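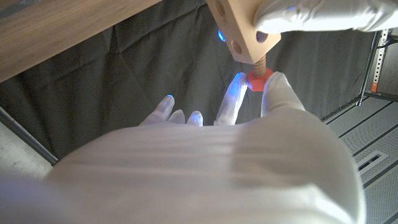
*Prurnora hand pair, red nut on the wooden rod*

**Prurnora fingertip kit, revised 14/04/2023**

I'm Loan Khương and I look after these hands at Tramov, so the fault reports land on me! The big one: after 308 nut-turning cycles the thumb stopped letting go. It kept squeezing with the motor off at the switch — a sticky tendon guide, and a proper nuisance.

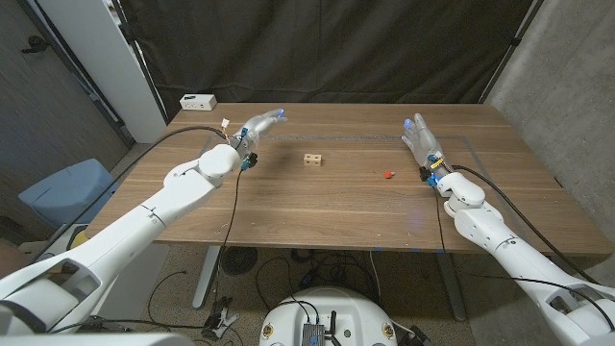
The new guide fits all 5 digits and takes me 20 minutes a hand. Got an older set? Please stop using it near people, hit the emergency stop before you reach in, and send us the serial number. Swaps are free until the end of June (postage too).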